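Getting Started with the Painemal Hand-Held Gripper Kit: Your First Fruit Session

By Javiera Alarcón
Updated 2022-08-05

So your Painemal kit has arrived, you've charged everything overnight, and now you're wondering what to pick up first. I always tell people to start with fruit. It's cheap, it's round, it rolls off when you get it wrong, and you'll learn more from a bag of mandarins than from a whole afternoon of wooden blocks (I did the blocks first, and I was so bored by lunch!).

What you'll need

Both grippers from the kit, left and right
A shallow cardboard box, open at the top
A few mandarins, and something smaller if you have it
A cloth for wiping the pads

Step 1. Check the pads. Run a thumb along the inside of each jaw and make sure the pad sits flat. If a corner lifts, press it back down and leave it closed on itself for 15 minutes before you start.

Step 2. Set the box on the floor or a low table. I like the floor, to be honest. You can stand over it and let your arms hang, and your shoulders will thank you by the end of the first hour. Don't bother clearing the whole room – a bit of everyday stuff nearby is good for the recordings.

Step 3. Open the jaws wide and come down over the fruit with one finger on each side. Go slowly the last little bit. Most beginners, me included, squeeze while they're still moving, and the mandarin shoots off into a corner.

Step 4. Close gently until you feel the peel push back, then stop. The trigger has a lot more travel than you need for fruit. Hülya Sönmez, who tested the kit alongside me, wrapped a rubber band behind hers to shorten the pull, and I've since copied her.

Step 5. Bring in the second hand. Work on a different piece of fruit with each gripper and keep the two apart to begin with, one toward the wall of the box and one in the open. Handing a piece over from left to right can wait for another day.

Step 6. Save the session and rest. We did 70 picks per sitting and found that plenty. After almost 210 my wrist was complaining and the picks were getting sloppy, so please take the break.

If the software shows a pick as incomplete, keep it anyway and add a note. You can sort those out later from the review screen.
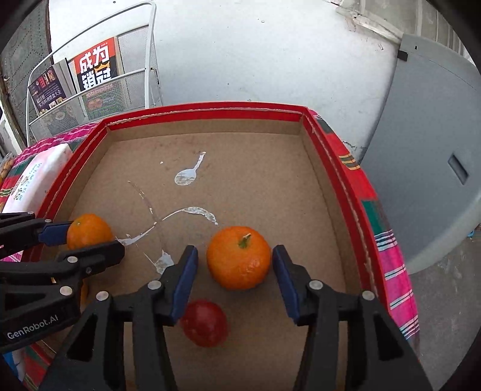

Two grippers at work in the cardboard box, each with its own mandarin.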